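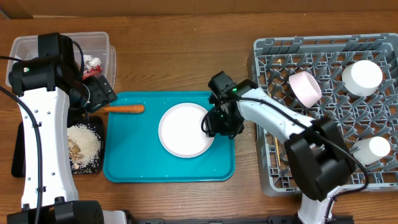
Clearing a kitchen table is a poor demonstration task for a trade show and a good one for a lab visit, where a visitor can stay for the failures. I spent most of a Saturday at the Galus workshop in Druvcombe with one question: whether two table-mounted arms can do the chores that follow a meal without a person standing next to them. The bench task is sorting and clearing. A carrot and an empty white plate share a teal tray in the middle of the table, with a gray dish rack holding cups on the right and a black tray of uncooked rice on the left, and each arm has a gripper near the object on its side. A person would finish that job while thinking about something else.

Galus builds the control software and buys the arms. The product is called Evum, and the version I saw is the second full rewrite. It takes camera input and a short text instruction and produces joint commands for both arms at once. There is no map of the table and no object library that an operator has to fill in beforehand. The staff reset the objects by hand between attempts and move them a little each time, which I confirmed by watching the resets as closely as the runs.

The model for the clearing task was trained on 900 recorded episodes, all of them driven by a human operator. I asked how that compared with the other chores. Cups to rack needed far fewer. Folding a dish towel has had more than any other task and still isn't shown to visitors unless they ask. I asked. The towel ended up in a shape I would call a bundle, and the run was stopped.

Plates were the most instructive part of the morning. A flat plate offers a two-finger gripper only its rim, and the usable approach angle is narrow. Come in too low and the finger pushes the plate across the tray. Come in too high and the grip closes on the glaze and slips off. Evum handles this by pinching the rim with one finger over and one under, then tilting before lifting. On a tray with a raised edge the lower finger has less room, and this accounted for most of the failed grasps I saw. Water makes it worse. The team dries the fingertips between sessions and doesn't dry the dishes.

I logged 13 clearing attempts. In 10 of them every item reached its assigned place without help. Of the three that failed, two were plate slips. The third was a coordination fault: the arms reached for the same area, the safety margin tripped and both stopped until an operator released them. No dishes were broken, though the plates are ordinary household ones and the table is wood with no padding.

Speed is the figure left out of most write-ups, so I asked for the unedited clock. A full clear took over 2 minutes in every successful run. Most of that time goes to short pauses before contact, when the software appears to be recomputing its approach. The staff can shorten the pauses in a settings file. They did so once at my request, and the carrot was dropped on the way to its container. I would leave the setting alone.

Produce is easier than I expected. Carrots are rigid, they tolerate a firm grip, and a small error in position along the length doesn't matter much. Thick-end grasps were steadier than thin-end grasps. Soft items are a different matter. A ripe tomato was tried in the afternoon with the grip force turned down, and the result was acceptable in the sense that the tomato was still whole. Loose grain such as rice is not handled with the fingers at all. The arms can tip a tray of it into a bowl, and the spill is then swept up by a person.

After lunch I was shown the shop-floor version of the same software. Krūmiņa, a small parts distributor, has had one station on trial since February, putting molded caps into divided bins. The station runs one shift. The caps are all the same size, the bins don't move, the lighting is fixed, and the error rate is low enough that a worker checks the bins at the end of a batch instead of standing over the arms. The software is the same in both rooms. What differs is how much of the world has been held still, and the kitchen bench holds almost none of it.

My assessment for readers who are considering a purchase:

Repetitive placement of rigid parts at a fixed station is ready for a supervised trial. Budget for a technician during setup and for replacement fingertip pads, which wear quickly on textured plastic.

Clearing dishes works at a bench with known dishes and a person within reach of the stop button. I would not run it unattended. Glassware was not demonstrated, and I was told it has not been tested.

Fabric is not ready.

Washing was outside the scope of the visit. The arms are not sealed, and nothing I saw involved a sink.

Visits are by appointment. The workshop is on the upper floor, the stairs are steep, and the parking behind the building fills by midmorning. Bring your own dishes if you want a fair test. Mine were two soup bowls with a narrow foot, and the right arm picked up one of them.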